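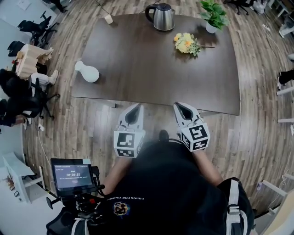 Tabletop work with handheld grippers: the house rules, December edition

Timer at 00:00:02, both grippers up in front, vase and flowers lying on their sides on the table. Kettle and cup over by the far edge.

Posted December 7, 2022. Replaces the April page, please stop printing the April page.

Quick intro and then the rules. Gallery for the Sarau table stations, used by Birnus and Choi crews too. People kept asking what a take is supposed to look like and the long PDF wasn't getting read, so: photo up top, short rules underneath. Read it on your phone before a shift, takes a few minutes. Rule wording is what reviewers at Fondbridge go by when they accept or reject, so if you argue with them, argue from this page.

Words we use
Take: one recording, start to stop.
Reset: putting the table back for the next take.
Cube: the marker block on each gripper.
Pads: the pointed fingers.
Card: the task card for the day. If the card and this page disagree, card wins for object positions, this page wins for everything else.

Before you start
Clock up and readable. Look at it, see it change, then move. A clock that's stuck is a dead take.
Left gripper in left hand. Yes people mix them up. The marker patterns are not the same left to right and the software will believe whatever you tell it.
Wipe the cubes with the dry cloth. No alcohol on the prints, it lifts the black.
Open and close each gripper fully, twice, slow. If it sticks, tag it and get another one.
Straps snug, loose ends tucked. A dangling strap will find the handle of whatever you are reaching past.
Sleeves up past the forearm or wear short ones. Baggy cuffs cover the markers.
Batteries above 80 percent at the start of a session. Under that, swap.

Setting the table
Only what's on the card. Phones, water bottles, keys, your lunch, all off.
Place things the way the card says, and if it says an object is lying down then it's lying down. Don't tidy it up. Half the tasks are about standing something back up and a helpful person ruins them.
Vary it inside the card's limits. Neck of a vase pointing a different way, stem nearer or farther. If every take starts from the same spot to the inch, we get a data set that knows one inch of table.
Anything breakable stays back from the edge before the take begins. Hand's width, minimum.
Kettle: never plugged in, never filled for hot, at any station. Water tasks use cold tap water and a card that says WATER in capitals. If there's no such card the kettle is empty. Check it yourself, don't go by the last person's word.
Flowers and leaves: swap them out when petals start to drop on their own. Loose petals go in the bin between takes.

Hands and pads
Cubes up where they can be seen. Most common rejection we have, by a mile. If you have to turn your wrist over to reach something, turn it back as soon as you have hold of it.
Don't cross your arms over each other. Take a step sideways.
Pinch, pause, lift. The pause can be short but it has to be there.
Touch objects with the pads only. No knuckles, no forearm nudges, no holding the thing steady with a hip (we've seen it).
Ceramics: grip at the body, not the lip. Narrow necks are OK if the card asks for it, go slow.
Stems: near the middle or a little below the bloom. Squeeze just enough. Crushed stem = note it and replace it.
Handles: come in from the side that's open. Don't come over the top of a spout.
When one gripper passes to the other, both hold for a moment before the first lets go.

Pace
Normal kitchen speed. Think of clearing up after a guest you like. No racing, no slow motion.
Shift targets are for planning and I don't want to see anyone speeding up to hit one. A clean slow hour beats a fast one we throw out.
If you fumble, keep going! A pick that slips and gets picked again is useful, reviewers will keep it. A drop to the floor ends the take.
Talking is fine between takes. During, keep your head on the table. Looking around the room swings the view all over.

When to stop a take
Object on the floor.
Anything cracks or chips, even small.
Somebody steps in between you and the table.
Clock freezes.
Strap, cable or sleeve catches on something.
Your wrist hurts. Stop there, no form needed, just stop and tell your lead.
Mark it ABORT and move on. Don't delete it yourself. We'd like to have the aborts, and deleted takes make the numbering go wierd.

Floor and room
Cables along the wall or taped flat. If you can slide a toe under it, it isn't flat.
Walk the loop around the table before the first take, looking down. You won't be looking down later.
Chairs pushed in if no one's in them. Seated people stay seated while a take is running at the next table, or wave first and wait.
Closed shoes. No sandals, no socks.
Boxes stacked low and away from where people step back. Operators step back without looking, every one of us does.
Bags under a desk or against the wall.

People in view
Everyone in the room signs the room sheet, including the ones who are only waiting their turn. No signature, no being in the room during recording. This one isn't flexible.
Visitors get told at the door what's being recorded and how long we keep it. The wording is on the door card, read it out, don't paraphrase.
Faces get blurred in processing before anything goes to Fondbridge. That's not a reason to skip the sheet.
Plain or printed shirts both OK. Badges off or turned around. No paperwork with names or addresses lying where the view can reach it, same for screens with mail open.
Someone changes their mind later? They tell any lead, lead files it same day, takes come out.

Breaks
Grippers down on the cradle, both of them, between blocks. Shake out your hands.
Two operators per table, trading off. If your partner's out, you work half blocks.
No one does more than 100 takes in a day. Hard cap, the system will lock you out anyway.

Reset
Person who did the take does the reset. Your partner can hand you things.
Reset by hand, grippers down. Resetting with the grippers on gets recorded half the time and confuses everything.
Check the object for damage while you have it. A chipped vase goes in the gray tub, never back on the table.

Labeling
Task code, table, operator number, left/right gripper numbers. All of them, each time.
Use the card's verb. If it says "stand up" don't write "upright the vase" or "fix vase".
Notes field is for anything odd. Short is good. "slipped once, repicked" is a perfect note.

What gets rejected most, in order, from the last review batch (1,324 takes)
Cube hidden too long.
Wrong task code.
Extra object on the table.
Clock not readable.
Arms crossed.
Everything else was small stuff.

Changes since April
Added the pause before lift.
Kettle rule is now every station, used to be kitchen stations only.
Badges off is new.
Aborts are kept.
Cradle wording cleaned up, same rule.

Still open
Gloves for people with cold hands, yes or no. Choi says yes, Birnus says the grip feels different. Bare hands until that's settled.
Whether left-handed operators can swap which side leads. For now follow the card.

Corrections to the page go in the shared sheet, tab marked RULES. Dont email them, they get lost.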